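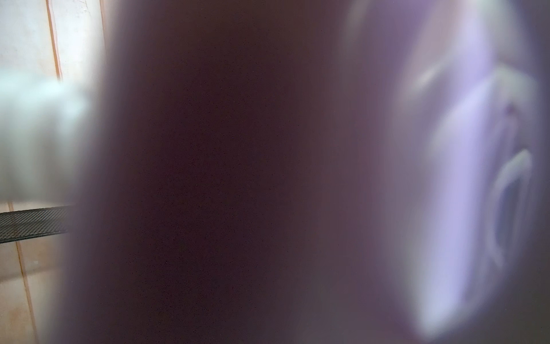
Dark maroon and plum, with mauve to the left and greyish violet to the right.

How to mix plum, maroon and mauve in acrylics

Last updated 27 Jul 2025

Filed under: Colour mixing, Acrylics, Beginners

Most starter sets of acrylics come with one purple, and it is usually too blue and too bright to be much use for anything except flowers. The darker, browner purples have to be mixed. You can do it with five tubes, and once you have made a chart you will not need to guess again.

This page covers the basic dark plum, how to push it towards maroon or towards grey, and how to lighten it to a mauve without it turning chalky. There is a short section at the end on blending from one to the other.

What you need

A cool red (quinacridone magenta or a crimson)
Ultramarine blue
Burnt umber
Titanium white
Yellow ochre
A palette knife
A flat brush, 20 mm or near it
Heavy paper or primed card
A flat palette, white or pale grey
Two jars of water and a rag

The red matters most. A warm red such as cadmium leans towards orange, and when you add blue to it you get brown. Sometimes that is useful, but you cannot get back to purple from there. If your tube does not say whether it is warm or cool, mix a little with white. A cool red goes pink and a warm one goes towards salmon.

I use the student range from Itero for charts and practice pieces. It is a bit thin but the magenta is good. The Lestarton crimson is stronger, so if you have that one, halve the amount of red given below and add more as needed.

Mixing the dark plum

1. Put out a good squeeze of red and, well away from it, a smaller squeeze of ultramarine. Two parts red to one part blue is a fair place to start.

2. Pull a little of the blue into the red with the knife. Blue is the stronger of the two in most ranges. Mix it fully before adding any more, scraping up the paint and turning it over until there are no streaks.

3. Keep going until you have a deep violet that still looks slightly redder than you want.

4. Add burnt umber, a very small amount on the tip of the knife. The colour will drop quickly. Stop when it looks like the skin of a ripe plum.

5. Brush some out on card and let it dry. Acrylics dry darker than they look on the palette, and dark purples are among the worst for this. A mix that looks right when wet may be close to black an hour later.

Do not use black to darken it. Most blacks have a blue or green lean and will flatten the red out. If you need it darker still, use equal parts ultramarine and burnt umber, mixed on their own first, and add that.

Moving it towards maroon

Take half of your plum to a clean part of the palette. Add more red, then a touch more umber. If it still looks purple, add yellow ochre, but no more than a smear. Ochre cancels the violet and brings out the brown. Too much and the mix goes the colour of wet brick, at which point it is easier to start again than to rescue it.

Maroon is a thin, see-through colour in most ranges. It will probably need two coats, with the first fully dry before you put on the second.

Moving it towards grey

For a greyish violet, start from the plum and add a little white first so you can see what you are doing. Then add ultramarine and ochre in turn, tiny amounts of each. The blue cools it and the ochre dulls it. If it starts to look green, go back in with red.

Making mauve

Adding purple to white saves a lot of paint. Put out the white first and bring the plum to it a bit at a time.

A plain mix of plum and white often looks cold and powdery. A spot of extra red fixes this. For a dusty mauve, of the kind you see in old curtains, leave the red out and add a spot of umber instead.

Making the chart

Rule a sheet of card into 8 columns and as many rows as you like. Put your dark plum in the first square of the top row and add a little more white for each square along. Do the same with the maroon in the second row and the grey in the third. Write the mix under each square in pencil as you go. The writing is dull work but a chart without notes is no help in six months.

Leave the chart flat overnight before you judge it, and look at it by a window. Purples change more than most colours under a warm bulb, and a good plum can look plain brown in the evening.

Blending dark into light

Acrylic dries fast, so work on a small area, or mix in a slow-drying medium following the label. Have both colours ready before you start.

Lay the dark colour down first and take it a little past where you want it to end. Lay the light colour next to it so that the two just touch. Wipe the brush, dampen it, and stroke back and forth along the join, then wipe it again. Most muddy blends come from a brush that has not been wiped often enough.

If the join has already gone tacky, leave it alone. Let it dry and go over it with a thin glaze of the middle colour.

Common problems

The mix has gone brown: the red was too warm, or there is too much ochre. Try a cool red.

It looks black when dry: add a little more red and the smallest touch of white.

The coat is streaky: the paint was too wet. Use less water and a softer brush.

The second batch does not match: compare dry patches only. Brush a sample of the new mix on scrap card, dry it with a hairdryer on low, and hold it against the first.

Leftover plum keeps for a few days in a lidded pot with a sheet of damp kitchen paper laid over the top.

Next in this series: Greens without a green tube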